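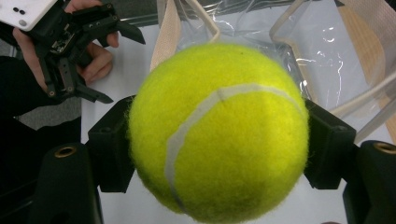 Stestcombe Tennis Club — storing and rotating practice balls
Speaker notes, Jun 22, 2021

Slide 1. Start with the stock. 500 balls across 12 hoppers, all bought through Sukham in January. Give the figure once and move on.

Slide 2. Felt. Fibres lift with play and the outline goes fuzzy. The curved seam is the easiest place to check for wear — ask the room to pass the samples round.

Slide 3. Pressure. Squeeze from opposite sides, compare with a new ball. Drop test from head height on the Plekholm court only, as the hall floor reads high.

Slide 4. Rotation. 8 weeks per hopper, then down to the juniors. Mark the hopper, never the ball.

Slide 5. Cost per season: 2450. Questions on the Cordeiro quote go to the end.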